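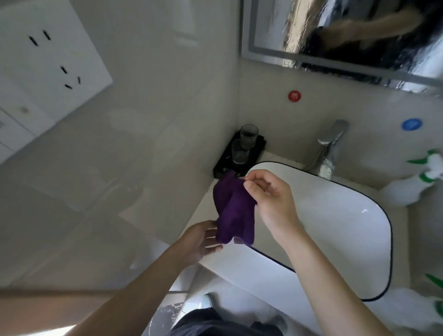 Home | News | Gallery | Join the Club | Contact

Term Gallery: The Chores Project

Welcome to the Plustudley Robotics Club gallery! We've had a huge term. There are 22 of us now, and nearly everyone has had a go at the Chores Project, our attempt to teach Nikzad (our two-armed robot, named after a very long vote) to do the boring jobs around the house.

The idea is simple enough. We do a chore ourselves, record it from head height, label what the hands are doing, and then see how much of it Nikzad can copy. So far we've recorded 37 clips of wiping, folding and tidying, and we're still not sick of it!

Bathroom bench, purple cloth
One hand pinches a corner and the other cups the edge from underneath. Try writing that down as a set of instructions and you'll see why we love this project. Cloth never sits the same way twice, and a thick fuzzy one bunches up into all sorts of shapes.

Glasses on the tray, spray bottles by the sink
Clear glasses are a favourite challenge of the vision group, who have been working on see-through and shiny things since the start of term. A chrome tap and a mirror over the same bench make for plenty of arguing about reflections, and some terrific late-afternoon debugging.

What we've been labelling
Every clip gets split into grasp, lift, move and let go. Two people label each one separately and then compare. The juniors have become very sharp at spotting the exact moment a pinch starts, and they've organised a colour code for the whole club to use.

Coming up
We're taking the wiping task to the Hedolar Challenge in December with a team of 4. The new gripper fingers are printed, the Cusari software is behaving (mostly), and we can't wait. Come along and cheer if you're nearby!

Back to Gallery | Next Album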